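Home Stories Archive Submissions About

The Troston Gauge

The river gauge at Troston reported every 11 minutes. In-ho Bang read the figures from his patio in Drimside, where the signal was better than indoors, and entered them in a table with columns for level, rate of change and remarks. The remarks column was mostly blank.

On Saturday the level stood at 185 centimeters and did not move. It had not moved since before dawn. Rain had fallen on the upper valley for most of the night, and a river in that condition rises or falls. It does not hold.

He checked the battery voltage, which was normal. He checked the time stamps, which were in order. He then called Rosalía Paredes, who had installed the sensor and disliked being called about it.
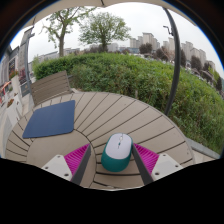 The patio table, with mouse and mat.

"Is it repeating the last good value?" she asked.

"No. The third decimal changes."

"Then it's measuring something."

"It's measuring a river that has stopped."

She was quiet for a while. He could hear her turning pages. The gauge sat in a pipe bolted to the old bridge pier, 4 meters downstream of the Isto culvert. If silt had closed the intake, the water inside the pipe would be cut off from the water outside. The sensor would go on reporting a small, calm column with no connection to anything.

"Has anyone looked at it?" she said.

"The road is closed at Seo." 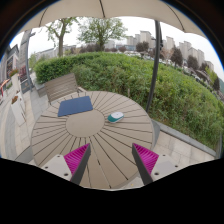
He wrote "intake blocked, probable" in the remarks column and put a line through the morning's values. The procedure for a lost gauge was to estimate from the next station upstream and apply a lag of two hours. He did this. The estimate came to a little under three meters, with the peak still to arrive.

The footbridge deck was at 2.9.

"Rosalía," he said, "where are you calling from?"

"You called me."

"Where are you?"

He heard another page turn, and behind it a sound he had first taken for traffic.

"I walked down from the house," she said. "I wanted to see the pipe."

The next reading came in at 185.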